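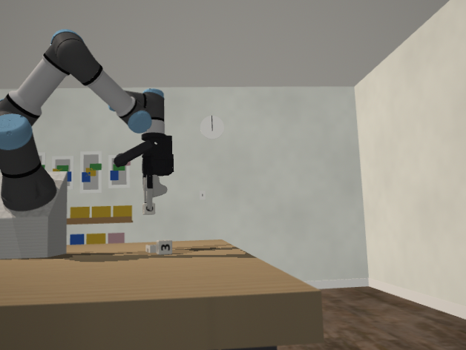
Can I compare two grippers without changing the arm settings?
Mostly. Keep the arm, table and cube positions as they are and swap only the gripper file and the tool offset. Speed limits stay put unless the log says otherwise.

Section 4 — Gripper comparison runs (Aveo bench, simulated)

Revised 30 April 2024. Replaces the August draft, which had the offsets the wrong way round.

Before you start
Pugh controller loaded, Hilier gripper pack unzipped into the tools folder. Room file: use the Pavasico one, not the default. Clock, shelf and bins are scenery, leave them alone.

4.1 Close any open run. Two runs at once will share a log and you'll have to bin both.

4.2 Pick the gripper from the Tool menu. Parallel-jaw first — it's the baseline.

4.3 Enter the tool offset: 133 mm for the parallel-jaw. Press Apply, then Apply again on the pop-up. Yes, twice.

4.4 Set approach height to 282 mm above the table and jog down in Slow. Stop when the fingers are either side of the cube.

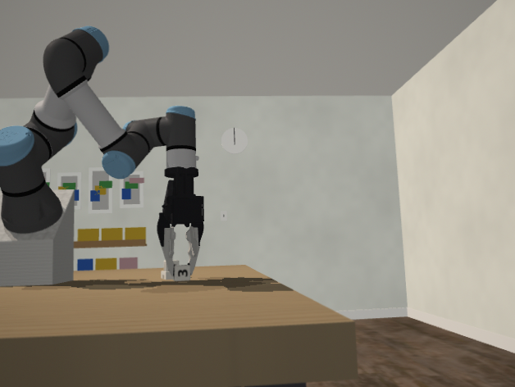

Fig. 4-2. Fingers lowered, one each side of the cube marked 3.

NOTE: if a finger lands on top of the cube, don't nudge the cube. Fix the offset (4.3) and go again. Moved cubes spoil the comparision.

4.5 Close at force level 15. Wait for the grip flag, then lift straight up. No wrist turn yet.

CAUTION: Reset does not clear the grip flag. Open the gripper by hand from the Tool menu before each new run or the controller thinks it's still holding something.

4.6 Back to approach height, gripper fully open. Check both fingers before going on. One finger lagging = wrong joint limits, reload the pack.

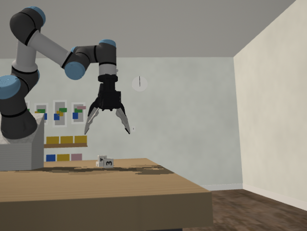
4.7 Switch to the stacking task. Same cubes, same table. Leave the seed at 186 for every gripper, otherwise the starting layout changes and the scores mean nothing.

4.8 Run the full set for each gripper. Takes over 15 minutes on a slower machine — don't minimise the window, the timer drifts.

4.9 Save the log before you change tool. The name fills in by itself but check it, it sometimes keeps the last gripper's name.

4.10 Repeat from 4.2 with the next gripper. When you look through the logs, start with the failed lifts and sort them by cause. Slips go in one column, bad approaches in another, and anything 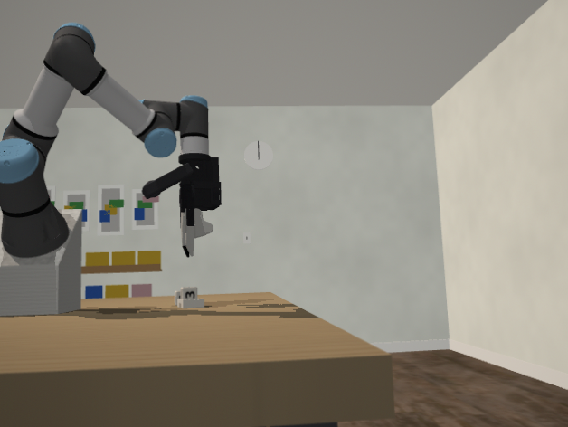 you can't place goes under Other with the run number. Don't guess. A slip at low force is worth a second go one level up, but record it as a seperate run and keep the first.

Wide camera is fine for judging approach angle. For finger contact switch to the wrist camera, the wide one hides too much behind the gripper body.

NOTE: camera changes are safe mid-run. Controller changes are not.

4.11 Export as CSV. Decimal point, not comma. Then on to Section 5 for scoring.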